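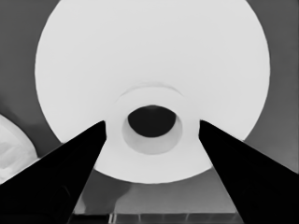 Section 6. Bringing the Zideo station into the working day

By the time you reach this section the station should be bolted down, switched on and passed as safe by whoever signs off equipment at your site. If any of that is still outstanding, please go back to Section 4 and finish it first. What follows is for the people who will work beside the station every day, and for the shift leaders who have to fit it into a bench routine that has very likely been running perfectly well without it.

We have written it with the packing and kitting benches at Lulovo in mind, where Zideo went in alongside hand work, and where the people on the benches told us a good deal that we hadn't thought of. If your room is laid out differently, keep the order of the steps and change the distances to suit.

6.1 Before the first shift

Choose a quiet hour for this, and have the people who normally do the job with you. They know which parts roll away and which ones snag, and they will want to see what the station makes of them before it is put to work in earnest.

1. Switch on at the wall, then at the Hagedorn control box. Wait for the green lamp to stay lit.
2. Press each stop button in turn and reset it. Everyone who will share the bench should do this once with their own hand, including anyone who only covers on a Friday.
3. Open the Pimano screen and choose Parts, then Rehearse. The screen now shows a simulated view looking along the gripper fingers. The arm itself stays still throughout a rehearsal.
4. Pick a part from the list and press Run. Let it play to the end, even if you feel you have got the idea halfway through.
5. Ask the person who usually handles that part whether they would take hold of it in the same place. If they wouldn't, press Hold and type their remark into the Notes box, in whatever words they used.
6. Do the same for every part on the day's list. With a list of 13 parts, allow 40 minutes, and a little longer if there is plenty to talk over (there usually is, the first time).

Note: The simulated view is in shades of grey. Parts are told apart in it by their shape, so please don't use it to check the colour of anything.

6.2 Looking at the approach

Most of what you will learn from a rehearsal comes in the moment before the fingers close. Pause there and have a good look. You are checking that each finger has a clear way in, and that nothing you care about lies where a fingertip is going to press. Round parts with a hollow middle are generally forgiving. Parts with teeth need more patience, and it is well worth turning them on the screen and trying again from another side.

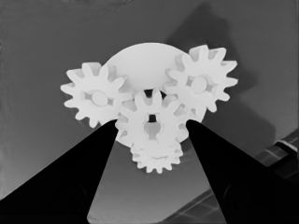 Figure 6. Rehearsal view of a gear assembly, with a gripper finger on either side.

For toothed parts:

1. Pause the rehearsal before contact.
2. Look at both fingertips, and at the teeth nearest to each.
3. If a tip would land on a tooth you want to protect, press Turn and choose a new approach.
4. Save the approach under the part's ordinary bench name. If everybody calls it the big cog, call it the big cog.

Caution: A saved approach is used the next time the arm runs that part. Run it once at slow speed, with a person standing at the stop button, before you allow full speed.

6.3 Who does what from now on

This is the part of the change that people feel most, so do take your time over it. The station takes over the repeated picking and placing. Sorting mixed trays, judging whether a part is fit to use and deciding what goes out first all remain with the bench team.

There will also be some new work. Somebody has to refill the trays, answer the lamp when it turns amber and keep the Notes box up to date. We suggest passing these jobs round at the start of each shift. At Lulovo they were left at first with one person, who ended up spending whole mornings walking to and fro and hardly sat down at all.

1. Write the day's station duties on the same board as the bench duties.
2. Swap over at the mid-morning break.
3. Leave one bench set up for hand work, with its tools in place, so that the job can carry on if the station is stopped.

Note: Anyone may stop the station at any time and needn't give a reason. Please make sure new starters are told this before they are shown anything else.

6.4 If the screen shows 137

Message 137 means that the saved approach and the part on the tray don't agree.

1. Press Stop and wait for the arm to come to rest.
2. Check that the right tray has been loaded and is pushed fully home.
3. Choose Rehearse and run the part again on the screen.
4. If the message comes back, set the part aside for hand work and carry on with the rest of the list.

Caution: Don't reach in to straighten a part while the lamp is green.

For cleaning the fingers and changing the pads, see Section 7.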